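**Endex to Combine Customer Service Desks Under One Loyalty Program**

Endex, the parts and home equipment retailer, will bring its store, telephone and online service desks together under a single customer program beginning in August, the company announced Tuesday. The program, named Plukura, replaces three separate systems that have required shoppers to repeat their order details each time they moved from one channel to another.

Under the new arrangement, a customer who begins a return online will be able to complete it at any store counter without a printed form. Purchase history, warranty dates and delivery preferences will be held in one account. Customers who do not wish to have their history stored may continue to shop as guests and will keep the same return rights.

"Our customers have told us that they do not think in terms of departments," said Renato Domínguez, director of customer experience at Endex. "They bought something from us, they have a question about it, and they expect the person who answers to know what they bought. We have been slow to give them that."

The decision follows a trial at 22 stores, during which the company collected written comments from customers at the service counter and by follow-up email. Endex said the most common complaint concerned waiting times for small replacement parts — an area in which store staff often could not see what the warehouse had on hand. Counter staff in the trial stores were given direct access to warehouse stock and were permitted to approve low-cost replacements without a manager's signature.
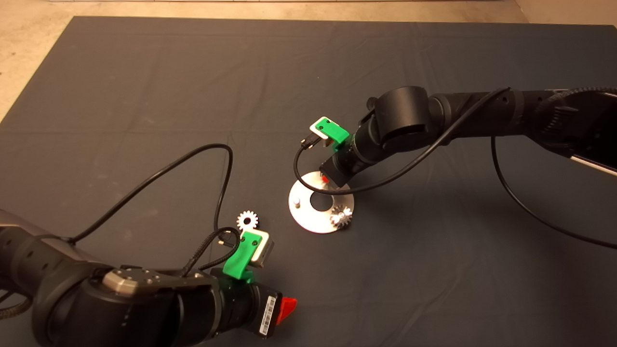
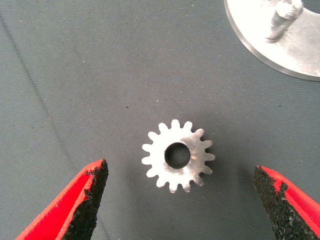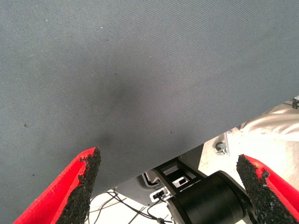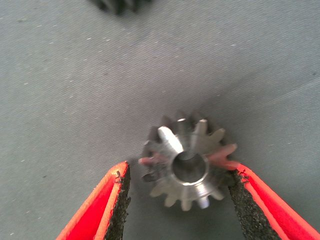 ## Changes for Members

Existing members of the Endex rewards card will be moved to Plukura automatically. Points already earned will keep their value and will not expire during the first year of the program. Members will receive a letter or email with their new account number, according to the contact preference on file, and the current plastic card will continue to scan at the register until it is replaced.

Plukura will have two membership levels. The basic level is free and includes order tracking, digital receipts and extended returns. The second level carries an annual fee and adds priority telephone service and free shipping on replacement parts. Endex has not yet published the fee, but said it will appear on the enrollment page before the program opens. Members will not be moved to the paid level unless they request it.

The company will also change how it asks for feedback. Customers now receive a survey after every purchase, regardless of size. Under Plukura, surveys will be limited to 4 per year for each household, and a customer who reports a problem will be offered a call back from the store concerned. Domínguez said the present volume of surveys had become "a burden on the very people we wanted to hear from."

## Staffing and Training

Endex operates 183 stores and expects all of them to be using the new system by the end of the year. Training for counter and telephone staff is being provided by Gavotine, a service consultancy that also advised on the trial. Some 247 employees have been selected as program leads and will complete the course first, after which they will assist with training in their own locations.

No positions will be removed as a result of the change, the company said. Telephone agents will remain at the Zúñiga service center, where evening hours will be extended to 9 p.m. on weekdays. Stores will keep their present counter hours.

## Privacy and Account Access

Information gathered through Plukura will be used to manage orders and to suggest related products. Members may turn off product suggestions at any time through the account settings page or by asking at a service counter. Endex stated that it will not sell member information to outside advertisers — a commitment that will be written into the program terms.

Customers with questions about their points balance or the transfer of an existing account may contact any Endex service counter. Telephone inquiries will be accepted through the current rewards line until the new number is in service.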